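Home | News | Guidance | Members | Contact

Alesia publishes handling rules for simulated robot arms

April 2026

Alesia today released Faltura, a good-practice guide for teams that test robot grippers in simulation before running them on hardware. The guide has 32 rules and applies to new member projects from July.
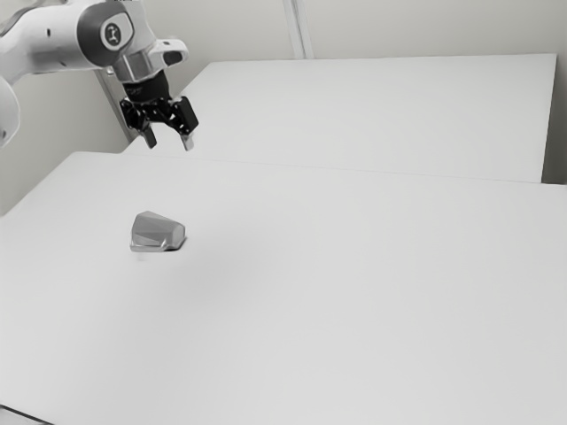
Under the rules, each test must state the start position of the arm, the shape of the object and the point at which a grasp counts as complete. Failed attempts have to be logged along with successful ones.

"Two labs could report the same score and mean different things by it," said Vivek Sisodia, who edited the guide. 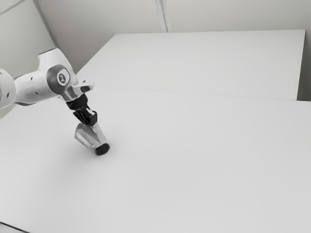 Clear materials get a section of their own. Teams must report results for them separately from results for opaque parts. A see-through item with a black end, held at a slant in the gripper, has to be logged with its angle and its distance from the tabletop. Kamlesh Kanaujia led the review, which drew 178 comments from members.

The guide is free to download.

Recent items
Pumimier joins Alesia as member
Tiwari test notes, part 2

We use cookies to run this site. Accept | Settings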